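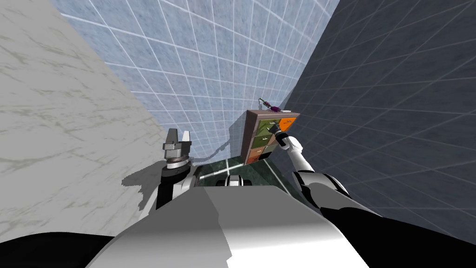 Vol. 14, No. 2

Wanted: Test Reviewers and One Full-Time Failure Analyst, Two-Arm Drawer Program

Kadlec builds control software for two-armed household robots. We are hiring one failure analyst and signing up paid reviewers for a study of a fault that stopped our drawer work in December. Both openings are described in this notice. Please read the whole thing before you write to us, as the two have different requirements.

What happened

The drawer program teaches a robot to open and close drawers in furniture it has not worked with before. Nearly all of the practice is done in simulation, in rooms that our software puts together with different walls, floors and cabinets. A typical job has one gripper at the front of a small chest of drawers while the other arm is held out of the way. When the results are good enough, the same controller goes onto the physical robot at our Kumgate site.

In December the physical robot pulled a drawer that had jammed on its runner. The controller should have noticed that the drawer was not moving and let go. It kept pulling. The chest tipped forward against the robot's base, and the arm that was supposed to stay still swung down toward the chest. The operator hit the stop button. No one was inside the marked area and no one was hurt. The chest was scrapped and one wrist joint had to be replaced.

We went back through the simulation records and found 122 runs in which the controller had done much the same thing. None had been marked as a failure. In simulation the chest was heavier than the real one and did not tip, so the run timed out and was filed as "incomplete." There were 2,860 incomplete runs in that folder, and our practice was to skip them.

Physical drawer tests have been suspended. They will not start again until the review is finished and the release force limit has been set again and checked.

Opening 1: Failure Analyst (full time, Kumgate)

You will own the record of what goes wrong. The work includes:

Replaying failed and incomplete runs and writing down the first point at which each one went off course.

Sorting faults by cause: grip, force limit, arm clearance, contact sensing, bad furniture model, other.

Comparing simulated furniture with the real pieces in our shop, including weight, drawer friction and how easily they tip.

Writing the test that has to be passed before a fault is closed.

Signing off, or refusing to sign off, before a controller goes onto the physical robot. A refusal from the analyst cannot be overruled by the drawer team.

We need someone with at least 2 years of work in testing, quality, machine safety or accident investigation. It does not have to be in robotics. People from elevator service, packaging lines and aircraft maintenance would all be considered. You should be able to read a log file and write a short script to search one. You should also be comfortable telling a project lead that a date has to move.

The job is on site. You will spend part of each week in the test bay, where lockout rules apply to everyone. Safety shoes are supplied. The analyst reports to the head of operations.

Opening 2: Paid Reviewers (part time, remote)

Reviewers watch replays of simulated runs from the robot's head view and fill in a short form for each one. The form asks what each arm was doing, whether the drawer moved, whether anything was touched that should not have been, and whether you would have pressed stop. If you would have, you mark the moment.

No technical background is needed. We would like a mix of people, including some who have never seen a robot work. You need a computer with a screen large enough to see small movements, a steady internet connection and good written English. You must be 18 or older.

Each reviewer will be given 100 replays. Some are normal runs, and we will not say which. Work at your own pace, but finish the set within three weeks of receiving it. Please do not discuss the replays with other reviewers until the study closes. Pay is a flat fee for the set, half on starting and half when the forms are in.

Current and former employees of Kadlec may not serve as reviewers. The same goes for employees of Parkis, which supplies our grippers, and Favico, which wrote the furniture models.

How to apply

For the analyst job, send a resume and one page about a fault you traced to its cause. Leave out anything confidential. Tell us what you first thought was wrong and whether you were right.

For reviewer places, send your name, the hours you are usually free and a sentence or two about your present work.

Applications for both open on Monday, January 9, 2023, through the careers desk at Kadlec, Kumgate. Put "Analyst" or "Reviewer" in the subject line. Analyst interviews are held in person and include an hour with a set of logs. Reviewer places are filled in the order received until the list is full.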